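Workshop Notebook, Textile Care Bench
Entry for November, morning session
Subject: Lint release and absorbency in washed cleaning cloths

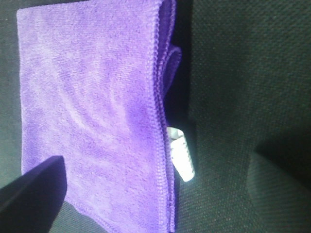 The purpose of this series is to settle which wash procedure the workshop should adopt for its polishing and drying cloths. The current instruction sheet dates from before the move to Soltance detergent and still refers to a rinse additive that is no longer stocked.

Cloths were divided into two lots. Lot A was washed with Soltance at the dose printed on the container. Lot B was washed with Jamoso liquid at half that dose. Both lots were washed at 30 degrees C and line dried in the back corridor. No fabric softener was used in either lot. Staff are reminded that softener is not to be added to any bench load, including loads run after hours.

Absorbency was checked by the drop method. A drop of tap water was placed on the cloth from the glass pipette and the time to full uptake was recorded. Lot A averaged 19 seconds on the first reading. Lot B averaged 2 seconds. The difference was larger than expected, and the Lot A reading was repeated after an additional plain rinse, with some improvement. Residue from the detergent is the likely explanation, although water hardness has not been ruled out. The hardness strips in the drawer are expired and should be reordered.

Lint release was checked on the black acrylic plate. Each cloth was drawn across the plate under the standard weight and the plate was inspected under the side lamp. Lot B left a light trace at the start of the stroke. Lot A left a similar trace and a faint film, which came off with alcohol. One cloth from Lot A had been dried with cotton rags by mistake and was excluded. Cotton and microfiber must be kept in separate bins at all stages. The bin labels have faded and will be replaced.

The Marchuk dryer was not used. Its low setting has been running warm, and the outlet reading has not been checked against the reference thermometer. A service request is open. Until it is closed, all cloths are to be line dried.

Storage: dry cloths are to be folded with the hems inward and placed in the closed Claten cabinet. The open shelf by the grinder is not acceptable, as grit was found on cloths kept there last month.

Open items:
Repeat Lot A at half dose, same temperature.
Run both lots through 25 cycles before any change to the instruction sheet.
Obtain new hardness strips and record the tap reading at each session.
Confirm whether the pipette tip was changed between lots. The log does not say.

Results to be entered in the shared binder behind the October sheets.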